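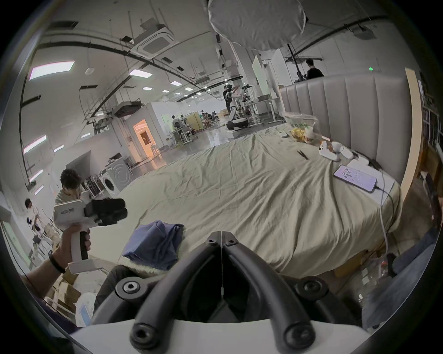
For many years I believed that a bed must be flat like a table before I can start folding on it. My mother ironed even the bottom sheets, and in our house in November, when everything dried indoors, she did it until late in the evening. Now I have stopped. The beige sheet is full of creases, it hangs over the side as it wants, and a folded blue cloth lies on it just as well as it would on a smooth one. I also do not move the phone and the bag of snacks away first. Before, I carried every small thing to the kitchen, and then I was tired and the clothes were still waiting.

My friend Dorottya Gál does not agree with me. She says that if you fold on a creased sheet, the creases go into the clothes. I tried to check this with two pillowcases and I could not see a difference, but maybe I did not look with her eyes.

The sheet is from Falusine and I bought it in March 2024. It was not cheap for me, but it is soft and it does not show every crumb. I wash it at low temperature and I hang it over the door, so of course it is never really smooth. The gray headboard is more difficult. Dust sits between the padded panels, and a cloth only pushes it deeper. I use a soft brush, from the top down, and after that the vacuum cleaner with the narrow end. If somebody knows an easier way, please write it to me in the comments.

Veronika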